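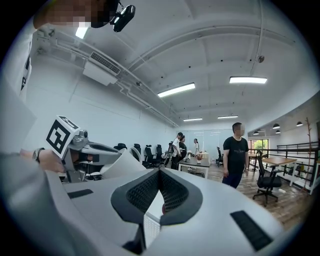

Chapter 7
Drainage of Paved Surfaces

7.1 Introduction

Water is the most common cause of early failure in small paved areas. It softens the ground under the base, carries fine material out of the bedding layer, and lifts units when it freezes. A surface that looks sound in its first summer may settle along one edge by the second spring, and the fault is usually found below the paving.

Chapter 6 dealt with the choice and placing of base materials. This chapter covers the removal of water from the finished surface and from the layers under it. It is limited to patios, paths, and driveways serving a single dwelling. Public roads and parking lots are designed to other rules and are not treated.

After completing the chapter, the reader should be able to:

- set out a fall across a rectangular or irregular area
- calculate the change in level from a stated fall
- select between a channel drain, a gully, and a planted strip
- estimate the runoff from a given area of paving
- identify sites where a soakaway should not be used

Key terms: fall, crossfall, invert, channel drain, gully, soakaway, runoff, permeable paving, silt trap.

7.2 Where the water goes

Rain that lands on paving leaves it in one of three ways. Part of it evaporates. Part passes through the joints and into the bedding. The rest runs across the surface to the lowest point. In newly laid block paving the joints admit a fair amount of water, but they seal with fine dirt over time, and the surface should be designed as though no water passed through it at all. Permeable paving is the exception and is covered in Section 7.8.

The lowest point must be chosen before excavation starts. On many sites the choice is fixed by the house. The finished surface should fall away from the wall, and it must stay below the damp-proof course by the distance required under the local code. Where the ground rises away from the house, the surface cannot follow it, and a drain is placed at a low line some distance from the wall.

7.3 Fall and crossfall

Fall is the drop in level over a given horizontal distance. It is written as a ratio (1 in 60) or as a percentage. The two forms are converted as follows:

percentage fall = 100 ÷ horizontal distance per unit drop

A fall of 1 in 50 is therefore 2 percent. Smooth surfaces drain at lower falls than rough ones. Riven stone, which holds water in its hollows, should be given a steeper fall than sawn stone laid in the same position.

Crossfall is the fall measured at right angles to the main direction of travel. A driveway that slopes toward the street may still need a crossfall if the street side has no drain.

Worked example 7.1

The Stedine house has a rear patio 6.3 m deep, measured from the wall. The patio is to fall away from the house at 1 in 50. Find the difference in level between the wall and the outer edge.

Drop = 6.3 m ÷ 50 = 0.126 m, or 126 mm

The outer edge is set 126 mm below the paving at the wall. If the lawn beyond is higher than this, either the lawn is cut back or a channel drain is placed along the edge.

7.4 Runoff from a paved area

The volume of water reaching a drain depends on the area served and the depth of rain. One millimeter of rain on one square meter gives one liter. With no allowance for losses:

volume (liters) = area (m²) × rainfall depth (mm)

A driveway of 45 m² receiving 20 mm of rain sheds 900 liters. Roof water discharging onto the paving must be added. It is often left out of the calculation, and drains sized without it will overflow at the downspout first.

7.5 Case study: the Grultel driveway

The Grultel driveway was laid in November on clay soil, with a single gully at the garage door. Within one winter the blocks beside the gully had dropped. Azra Delić, who surveyed the site, found that the gully had been set on loose fill and that its outlet pipe had a backfall over the first 700 mm. Silt had collected in the pipe, and water standing in the gully had leaked into the bedding through an unsealed joint.

The repair called for the blocks to be lifted, the gully rebedded on concrete, and the pipe relaid to a true fall. The blocks themselves were undamaged and were used again.

Review the levels in Figure 7.4 before going on to Section 7.6, which sets out the procedure for laying a channel drain.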